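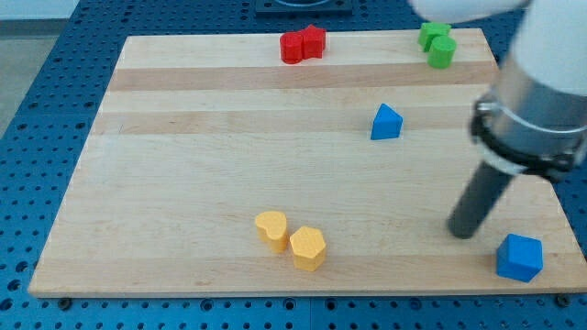

Section 4. Setting Up the Board and Blocks

4.1 Purpose
This section covers the preparation, routine use and cleaning of the Matubbar wooden work board and the colored shape blocks kept with it. It applies to every perforated table in the Prendisside activity rooms. Staff should read Section 3 (Tables and Fasteners) before proceeding.

4.2 Before You Begin
Clear the table and wipe it with a dry cloth. Check that the holes in the area to be used are free of crumbs, tape and broken fastener heads. Inspect the board on both faces for splits between the strips. Differences in color from one strip to the next are normal in wood and are not a defect.

4.3 Placing the Board
1. Lay the board flat on the table with its long side parallel to the front edge of the table.
2. Slide the board until its corner holes line up with holes in the table.
3. Insert the front corner fasteners and turn each by hand until it catches.
4. Tighten the fasteners in turn, a little at a time, using the Nitska key supplied.
5. Press down on each corner. If the board rocks, loosen the fasteners and repeat from step 2.

CAUTION: Do not overtighten. Excess force may split the wood at the corners.

CAUTION: The board must be carried by 2 people. Keep fingers clear of the underside when lowering it.

4.4 Setting Out the Blocks
1. Remove the blocks from the storage tray and check them against the card inside the lid.
2. Set aside any block that is chipped or has a sharp edge.
3. Place the blocks on the board. For open sorting, spread them over the whole surface. For matching by color, stand blocks of the same color together.
4. Leave a margin along the front of the board so that blocks are not pushed onto the floor.

Note: Cylinders may roll if laid on their sides. Stand them on a flat end.

4.5 Cleaning
Wipe the blocks with a damp cloth and mild soap, then dry them fully before returning them to the tray. Clean the board along the grain with a cloth that has been wrung out well. Do not soak the board or use scouring pads. Allow 20 minutes of drying time before the next session.

Once a year, in November, remove the board and apply Trovton wood oil to both faces and all edges. Refit the board only when the surface is no longer tacky.

4.6 Replacement Parts
Requests for fasteners, keys or single blocks should be sent in writing to Consuelo Quintero, Equipment Office. State the room and the table number.

Section revised May 2026.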